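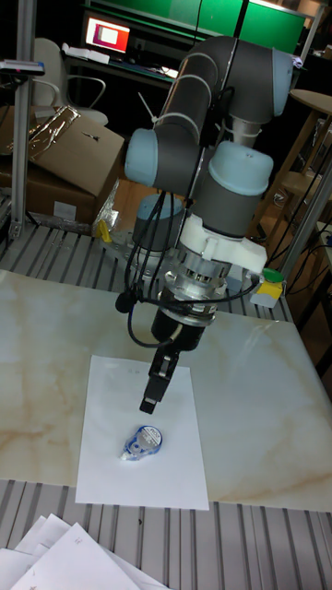
Blue correction tape and a sheet of paper, marble-patterned top. See item 3.

Pametti - Stationery and Shared Desks Meeting
Minutes, January 13, 2023

Present: Saimi Leinonen (chair), Nelli Kiiskinen, Boglárka Orbán, Jouko Pelkonen (minutes)
Apologies: Océane Poirier, at the dentist, who sent her views on pens in writing, at length

1. Minutes of the last meeting
Agreed, apart from the phrase "a lively exchange about staples", which Nelli asked to have changed to "a discussion about staples". Changed.

2. Matters arising
The hole punch has come back. Jouko was asked whether he knew where it had been and said he did not. It now punches three holes where it used to punch two. Boglárka would like it kept away from anything going in the contracts file.

The label on the stationery cupboard still says Clakach, a project which ended in May. Saimi has offered to write a new label. She offered last time as well, and this is noted without comment.

3. Correction tape
The supplier, Visell, has put up the price of refills. A new dispenser now costs less than the refill that goes in it. Saimi thought this was absurd and proposed buying dispensers. Boglárka thought it was absurd and proposed carrying on with refills, on the grounds that the drawer already holds enough empty plastic to start a museum.

There followed some talk of liquid versus tape. Nelli prefers liquid. The rest of the meeting remembers the carpet.

Agreed: tape, with refills for as long as Visell goes on selling them. Nelli may keep one bottle of liquid, lid on, at her own desk.

Boglárka has written a short help sheet for the inside of the cupboard door. Everyone liked it except for the underlining, of which there is a good deal. The part on tape was read out and approved as follows.
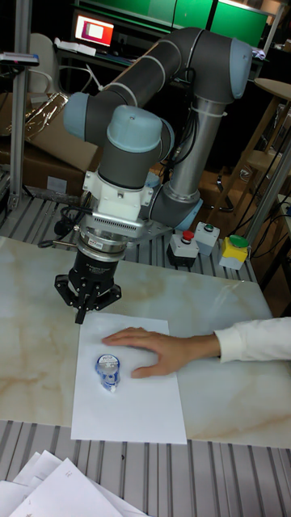 How soon can I write over correction tape?
Straight away. Press lightly, use a ballpoint if you have one, and don't go back over the same letter or the strip will lift.

Jouko asked if it could also say what to do when the tape goes slack and comes out in a loop. Boglárka said to wind it back with a pencil in the little wheel. Jouko said he had done that and it had made things worse. Boglárka asked which way he had turned it. The matter was left there. A line will be added saying "turn it the other way".

4. Paper
We got through 3,582 sheets in the last quarter, against 1,825 in the one before. Saimi asked what had happened. Nelli said that the Tejada report had happened, and then happened again with the right page numbers.

It was pointed out that most of the first printing has one perfectly good side. Agreed that it goes in the scrap tray and that people should take from the tray for lists, sums and trying out pens. The tray should not be used for anything sent to a customer. One such letter has already gone out with half a table of contents on the back, and the customer was very nice about it.

Paper is to be stored flat. The reams standing on end behind the door have developed a curve, and the printer dislikes them even more than it dislikes us.

5. Pens
Océane's note was read out. In short, she is for blue. Blue shows which copy is the signed one, and black can be had by anybody who asks. Her remarks on green ink have been kept out of the minutes at the chair's request.

Agreed: blue as standard, 30 to a box, one box at a time. The next box will not be opened until the old one is empty, and "empty" means that somebody has looked.

6. Filling in forms by hand

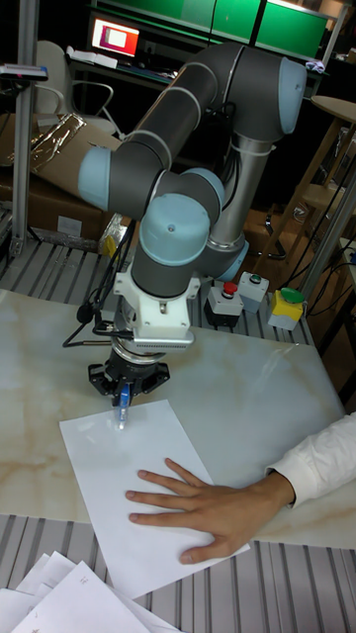

The handwritten forms have been coming back with sloping signatures and, in two cases, a line of ink running off into the margin. Boglárka blames the shiny tabletops, which are handsome and easy to wipe but let a single sheet skate about. Saimi would like people to get into the habit of laying the free hand flat on the lower part of the paper, fingers a little apart, the way it is being done with the blue pen here. She has no objection to a sheet lying at an angle if that suits the writer. She was less keen on letting it hang over the front of the table, where sooner or later a sleeve or a passing hip will find it. Nelli suggested putting a few scrap sheets underneath for grip and a softer line. This was thought so sensible that there was a short silence.

Agreed: one pad of blotting paper for each shared table, to be tried until May. Jouko to order some 8 pads and to find out if blotting paper is still a thing that can be ordered.

7. Any other business
Scissors. There are left-handed scissors in the cupboard and one left-handed member of staff, who says they have never once been there when she looked. Would whoever is using them please consider why they find them so awkward.

Jouko raised sticky notes. Saimi said it was ten to twelve.

8. To do
Saimi: cupboard label.
Nelli: scrap tray, with a sign saying what it is.
Boglárka: help sheet on the door, less underlining.
Jouko: refills from Visell, blotting paper, sticky notes for the next agenda.
Océane: to be told about the blue pens, gently, as she was expecting a fight.

Meeting closed at 11.55. Next meeting when the pens run out or Saimi calls one.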